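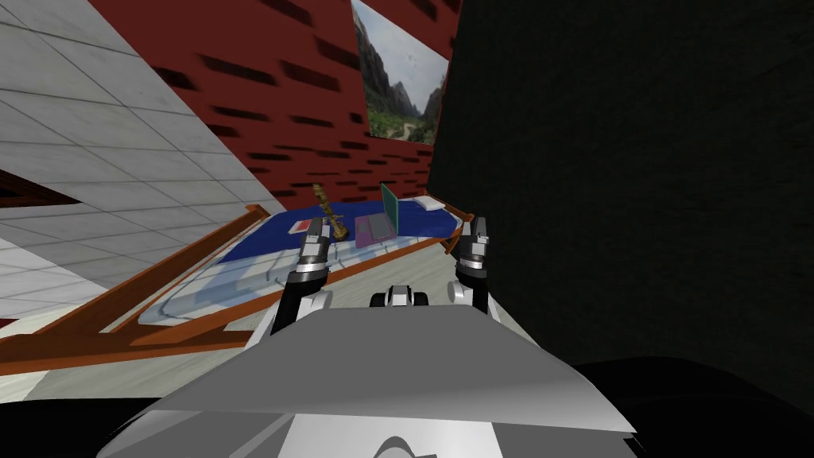
Lab 6 handout: comparing grippers in sim

Read before you come in. Bring the sheet from lab 5, you need your controller gains from it. If you lost it the defaults are in the course folder, file called gains_ok.

What we are comparing

Two grippers, same arm, same controller. Clekow hand = the linked one, lots of joints, fingers curl. Vekside = parallel jaw, two fingers, one number to command (opening width). Both are loaded from the Endance scene pack, bedroom scene. You don't build anything today, you run and you write down.

Targets on the blanket, in this order:
1. red and white item (flat, worst case for the jaw)
2. brass object (tall, slender, knobs on the stem)
3. laptop. Push only! Do not try to lift it, the hinge model is bad and the solver blows up.

Head view vs wrist view

You get two cameras. Head camera sees both arms and the bed, good for picking which arm to use. It is mounted with a roll offset and the room comes out badly tilted. Do NOT correct by eye. Use the transform in the config, every year half the class types in their own rotation and then wonders why the gripper goes into the bed rail.

Wrist camera sees the fingers and whatever is past them. No context at all. Over a dark surface you get almost no texture to match on, so the pose estimate drifts. Watch the covariance printout, if it goes over 145 stop and back off.

Quick check for the wrist view before any grasp:
- both fingertips in view
- gap between the fingers is clear
- fingertips at close to the same height in the picture. If one is way off your wrist roll is wrong
- some edge or boundary visible somewhere, even a corner is enough for the tracker 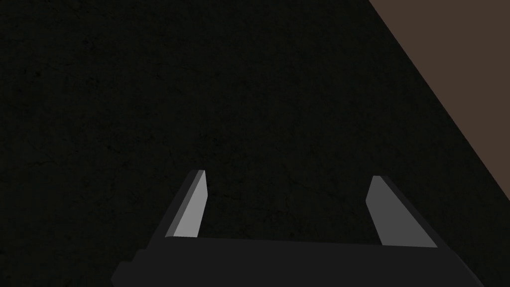
Quintela Robotics Teaching Lab | Manipulation course, lab section

Jaw open, nothing grasped. The straight line up in the right corner is the kind of edge the tracker wants. Crop that out and you are left with dark mottled surface, which to the matcher is nearly nothing.

Note also the jaw geometry is low poly. Flat faces, no pads modeled. Contact is computed on those flat faces so friction is whatever the config says, not what you'd get from rubber. Keep that in mind when you write up slip. Also no gripper shadow on the surface so you cant use shadow as a depth cue, a few people tried last term.

Procedure

a. Start the sim, load bedroom, set seed to 493. Everyone uses the same seed or we cant compare.
b. Pick arm from the head view. Write down which and why (one line).
c. Clekow hand first. 11 tries per target. Reset between tries, full reset, not just the arm.
d. Swap to Vekside. Same number of tries, same targets, same approach heights.
e. Laptop: push from the base side, fingers closed, slow. Record how far it moved.
f. Save logs BEFORE closing the window. It does not ask.

Controller settings

Position mode for approach, switch to impedance at first contact. Leave stiffness alone for the first two targets. For the laptop you may lower it, write down what you used. The switch can chatter if the contact threshold is too low, you'll see the wrist buzz in the plot. Raise the treshold a little and rerun, mark that try as void.

What counts as a grasp

Object clears the blanket and stays held for the whole hold timer. Picked up then dropped = fail, but note it seperately, we want those for the discussion. Touching the sheet or the rail on the way = still counts, put a star.

Stuff to think about for the write up

Linked hand has more ways to get hold of the brass object but also more ways to knock it over. Where did yours touch first, stem or base?
Jaw on a flat item: can you get a finger under it at all? Blanket is modeled as a flat surface here, no give. Would cloth help or hurt.
Which camera did you end up trusting for the last bit of the approach? Say when you switched.
Was the difference between grippers bigger than the difference between partners running the same gripper? Be careful with this one, few tries.

Hand in: one table per gripper, one plot of wrist force from a good try and one from a bad try, half a page of text. Pairs are fine, both names on top. Due Wednesday start of class, paper or upload.

Next lab we put the second arm in. Read the part on shared workspace limits first.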